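Preparing a Two-Arm Workstation for Garment Handling: Good Practice Procedure

Statthorpe Automation Practice Group. Procedure 9, issued 26/04/2026

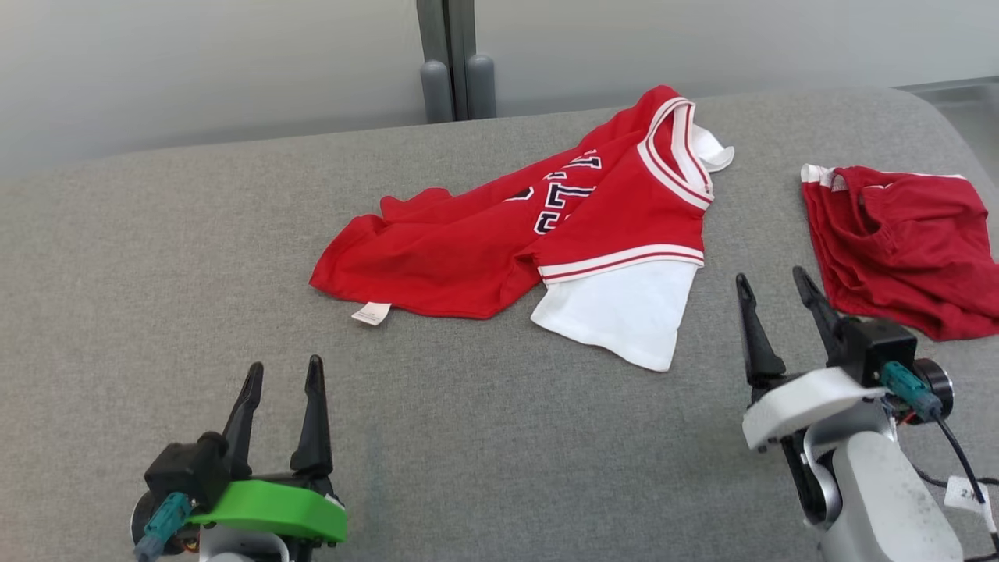

Garment handling places particular demands on a two-arm workstation. Cloth has no fixed shape, it hides parts of itself, and it can be drawn into a mechanism that would simply push a rigid object aside. This procedure sets out how operators at Statthorpe are expected to prepare the station, the garments and themselves before a handling session begins. A crumpled jersey with a striped collar, a white panel extending from under its lower edge and a care label hanging out at the hem is a suitable starting item, provided that the operator records each of those features on the session sheet. Both grippers should stand open at the front of the work surface, with their fingers spread, before any motion is enabled.

Scope

The procedure applies to all stations on which two arms work over a shared padded surface. It does not apply to single-arm stations, which are covered by the Isus handbook. Where the two documents differ on a matter of electrical safety, the stricter requirement applies.

Before you start

1. Confirm that you are listed as a current operator. Listing lapses after 60 days without a supervised session.

2. Remove lanyards, loose jewelry and scarves. Roll sleeves above the elbow or fasten them at the wrist.

3. Locate the stop button and press it once. Confirm on the controller that both arms report a stopped state, then release it.

4. Read any handwritten tag attached to a cable or an arm. A tag may be removed only by the person who signed for it in the station log.

Inspecting the arms

5. Inspect the gripper fingers for chips, burrs and worn tips. A rough edge will catch knitted fabric and may pull a thread into the joint.

6. Check that every motor connector is fully seated. Do not press on a connector while the motor is powered.

7. Follow each cable from the gripper to the base of the arm. Cables should have enough slack for the full range of wrist motion and should not lie across the area where cloth will be placed.

8. Check mounting brackets for cracks. Brackets of different colors or materials may be used on the left and right arms if both are entered in the parts register. Printed brackets are replaced after 50 hours of operation, whatever their apparent condition.

Placing the garments

9. Empty all pockets and close zippers. Garments with pins, hooks or loose beads are not to be used.

10. Place the garment to be handled near the middle of the surface, within reach of both arms. Any other garment should be set toward one side and should not touch the first.

11. Leave the garment in the state called for by the session sheet. If the sheet calls for a crumpled start, do not smooth the cloth or tuck in labels and linings.

During the session

Keep hands outside the marked work area whenever the arms are enabled. If cloth becomes caught, press the stop button, wait for the stopped state to show, and free the cloth by hand. Do not attempt to free it by reversing the arm. Speed limits are set in the Skurkar controller profile and may be changed only with written approval from Marjan Pakzad.

Reporting

Snags, unexpected motion and any contact between the two arms are to be reported on Form 2452 before the station is used again. The form asks for the garment, the arm involved and the last command given. Completed forms go to Farzad Ghasemi, who decides whether the station may return to service.

This procedure will next be reviewed in August. Comments on the wording should be sent to the practice group in writing, with the step number quoted.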